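2021-09-10

**Zastmont与Flenari启动手持夹爪示教合作，首期采集以织物收纳为主题**

Zastmont日前宣布，与Flenari联合开展的人工示教项目已完成前期准备，正式进入数据采集阶段。双方将以桌面整理类作业为对象，由操作人员手持夹爪完成动作演示，所得数据用于训练双臂机器人的操作策略。项目负责人为Zastmont研究部主任艾塔娜·比达尔（Aitana Vidal），Flenari方面由工程师乌奈·巴罗索（Unai Barroso）担任技术协调人。

根据双方签署的合作文件，首期工作分为3个阶段。第一阶段为设备标定与操作人员培训，已于8月结束；第二阶段为集中采集；第三阶段为数据整理、模型训练及实机验证。截至本通报发布时，项目组已录入并通过复核的演示共548条，内容涉及袜类、小型布袋等软质物品的抓取、展平、对折及放入收纳筐。

比达尔在启动会上表示，软质物品形态多变，同一件织物每次放到桌面上的褶皱都不相同，依靠预先编写的轨迹难以覆盖。项目组因此决定由人直接完成动作，并同步记录夹爪的位置、姿态和开合程度。她指出，演示质量直接影响后续训练效果，采集速度应服从于动作规范。

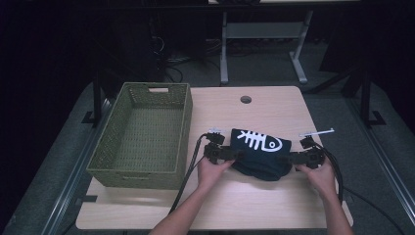 在操作规程方面，项目组要求操作人员双手各持一只夹爪，全程通过夹爪接触物品，不得以手指代为调整。织物须由两侧夹持稳定后方可提起，移动过程中应保持速度均匀，放入筐内后夹爪完全张开，再退回起始位置。每条演示开始前，须将收纳筐清空并摆放到位，夹爪线缆须理顺，避免在动作中牵拉。演示中断或物品滑落的，该条记录应单独标注，不计入合格数据，但予以保留，供后续研究失误后的恢复动作时使用。

巴罗索介绍，手持示教与远程遥控示教在项目中并行使用，二者各有分工。手持方式上手较快，操作人员能够直接感受到织物的阻力，适合采集折叠、拉平等细致动作；遥控方式则由操作人员通过主手控制机械臂，所记录的动作均在机械臂可达范围之内，便于检验手持数据转换后的实际可行性。他同时说明，夹爪与机械臂末端在尺寸和受力上仍存在差异，部分手持演示在转换后出现腕部角度超限的情况，项目组正在修订培训教材，对持握角度作出更明确的规定。

目前参加采集的操作人员共4名，均已通过统一考核。培训工作由孔苏埃洛·埃雷罗（Consuelo Herrero）负责。据其介绍，考核内容包括双手协调、定点放置和连续作业三项，未达标者须重新参加培训。为防止疲劳影响动作一致性，操作人员实行轮换，连续作业时间由现场主管统一掌握。

数据管理方面，双方采用名为Bunden的内部平台进行存储和标注。每条演示须由1名标注员初审、另1名标注员复审，对动作起止时间、物品类别及完成情况逐项确认。涉及操作人员的个人信息不进入训练数据，查阅权限由双方共同审批。

罗西奥·加利亚多（Rocío Gallardo）代表Flenari出席启动会。她表示，Flenari将继续提供夹爪的维护与校准服务，并在第二阶段结束后提交设备使用情况报告。如传感器读数偏差超出规定限度，相关设备应立即停用，当日所采数据须重新核验。

按照计划，实机验证将在Zastmont实验室内进行，测试物品中将包括一批未在演示中出现过的织物，以考察策略对新物品的适应能力。验证指标包括放置成功情况、单次作业用时以及人工干预次数，具体标准由双方技术人员另行商定。验证结果将以技术报告形式发布，部分经审核的演示数据拟向合作院校开放，申请办法另行通知。

项目相关事宜由Zastmont研究部负责解释。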